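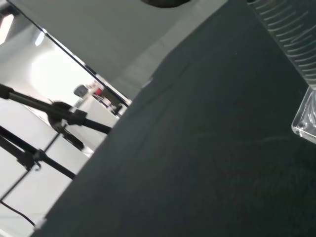
Labels come off most containers cleanly if the adhesive is identified first. Retail packaging uses two common types: water-based glue, which softens in warm water, and pressure-sensitive acrylic, which does not. Glass tolerates either removal method, but plastic needs more care. A clear plastic piece with ribbed sides, like the one standing on the dark cloth, also holds residue in its grooves, where a flat scraper cannot reach. A dark cloth is a good surface for checking clear plastic, as haze and leftover glue show up against it.

By Marek Brabec
January

Test the label

Lift one corner with a fingernail. If the paper tears and leaves a white layer, the glue is probably water-based. If the label stretches or pulls away with a tacky film under it, treat it as acrylic.

Water-based glue

1. Fill a basin with water at 40 degrees Celsius. Hotter water can warp thin plastic.
2. Add a squirt of dish soap and submerge the label for 50 minutes.
3. Slide the paper off with your thumb. Do not use steel wool on plastic.
4. Work along the grooves with a soft toothbrush, then rinse.

Acrylic adhesive

1. Peel off as much of the face layer as possible while dry.
2. Rub in plain vegetable oil and leave it overnight.
3. Wipe with a paper towel folded over the edge of an old plastic card. In grooves, use a cotton swab.
4. Wash twice with dish soap to remove the oil.

Acetone dissolves acrylic glue quickly but will cloud polystyrene and crack some other clear plastics. Check the recycling code before using it - code 6 is polystyrene. Rubbing alcohol is milder, though it should still be tried on the base first.

Comments

Stamen: Overnight was too long for me, the oil got under the lid seal. Two hours was enough on a jam jar.

Jarnetti: Does this work on the foil kind? Mine just shreds.

Marek Brabec: Score the foil with a plastic card first so the oil can get under it.

Related

Getting odors out of screw-top lids
Which plastics can go in the dishwasher
Removing hard water film from clear containers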